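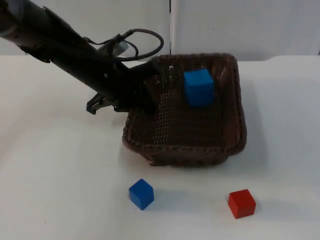

How to Prepare Your Application for a Council House Transfer

Housing Advice > Renting from Council > Moving Home

August, by Wiebke Reinholz

A transfer means that you stay a tenant of the council but you move to another house or flat. Many tenants in Mondach ask me how to begin, and most of them begin too late with the papers. I made my own transfer two years ago, from a flat at Gunport to a small house behind Albers Street, so I write here what I have learned and what the housing office has told me.

Step 1. Look at your rent account

Ask for a statement before you fill in any form. My statement showed a debt of $42, from a week when the rent was changed and my bank order was still the old one. It is a small sum, but the application would have been put on hold until it was paid. If you owe more, ask for a written repayment plan and keep to it for some months before you apply.

Step 2. Write down your reason

The form gives you six lines. Use plain sentences and say what the problem is in daily life. "My mother can not climb the stairs to the bathroom" is better than "the property is unsuitable". If the reason is a medical one, the doctor's letter should name the difficulty with the house, and also the illness.

Step 3. Collect the documents

You will need:
- your tenancy agreement, all pages
- identification for every adult in the household
- the rent statement from Step 1
- letters from a doctor, school or employer, if they support your reason

Bring copies and keep the originals at home. The office at Mondach makes copies too, but on Wednesday the queue is long and the machine is often out of service.

Step 4. Choose your areas

You may mark up to four areas. Only mark a neighbourhood where you would really live, as refusing an offer can move you lower on the list. When I applied there were 1,096 households on it, and Broltilo was the area with the longest wait. My neighbour Waltraud Wunderlich marked only Broltilo and she is still waiting.

Step 5. Prepare for the inspection

An officer will visit your present home. Repair the small damage which is your responsibility, for example holes from shelves or a broken cupboard handle. Report the rest to the repairs line and write down the reference number. Mr. Ostermann, who inspected my flat, was satisfied with the number alone for the kitchen tap.

Step 6. Answer the offer

The offer comes by letter, and the date for your answer is printed at the top. Visit the house in daylight, try the windows and the heating, and ask which colour of bin is collected on which day. Do not give notice on your old home before the new agreement is signed by both sides.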